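Home | Textiles | Bedding | Index

Quilt

By Nuala Sheehan -- updated October

A quilt is a bed cover made of layers of cloth held together by stitching. Most have a top, a filling and a backing.

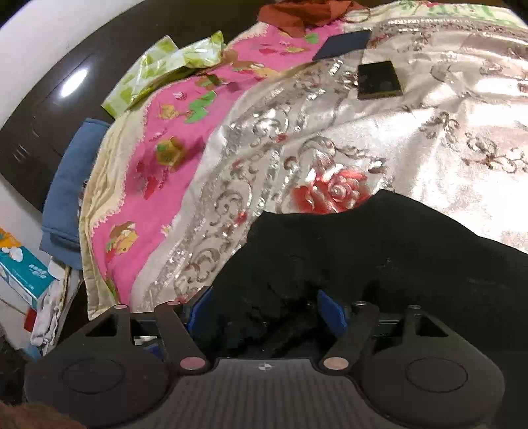 Cotton is the usual choice for the top, as it washes well and holds a stitch. Silk and wool are also used. Satin has a shiny face, as on the white-and-silver quilt on the bed, and slips more easily than plain cotton.

Fillings are sold by weight. A summer quilt may hold 300 grams per square meter or less.

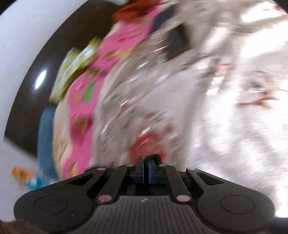
How often should a quilt be washed?
Every few months is enough for most -- more often if it is used without a cover.

Hand quilting is slow work. Small, even stitches keep the filling from shifting, and the lines are marked on the top
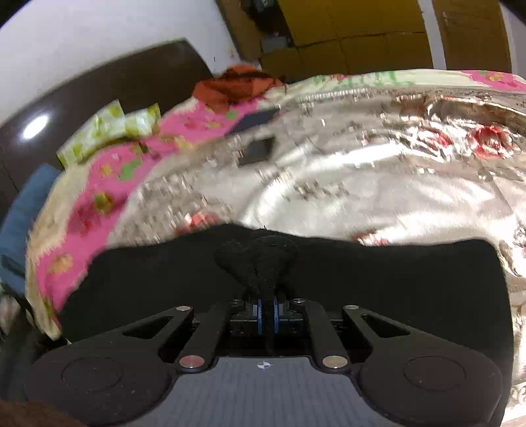
with chalk before sewing starts. Machine quilting became common later.

2 comments | 9 shares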